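ELEC 118 Domestic Electrical Safety
Week 4 handout: Circuits, loads and power boards

In Australia, household supply is nominally 230 volts AC at 50 hertz. A standard power point is rated at 10 amps, so the most it should deliver is 2300 watts.

Working out a load

Power (watts) = voltage (volts) x current (amps)

Add up the wattage of everything that will run at the same time, then divide by 230 to get the current. The rating plate is usually on the base or back of the appliance.

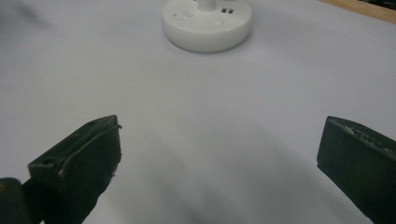
A power board does not add capacity. However many outlets it has, the whole board draws through one plug, and the 10 amp limit applies to the total. A kettle and a fan heater will usually exceed it between them - put them on separate circuits.

Worked example: a television at 123 W, a desktop computer at 451 W and a slow cooker at 700 W come to 1274 W. Divided by 230, that is 5.5 A, within the limit.

Lamps are small loads. An LED globe seldom draws more than 15 W, and a lamp can share a board with other light items.
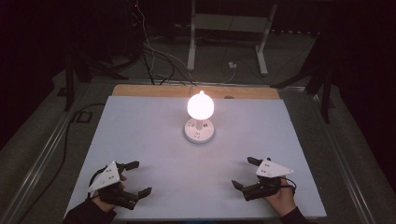
Protective devices

A circuit breaker trips on overload or short circuit and protects the wiring. A safety switch (RCD) trips when current leaks to earth and protects people. Most homes need both - one does not do the job of the other.

Before the April tutorial, read the Sadthorpe case notes and complete questions 1 to 6.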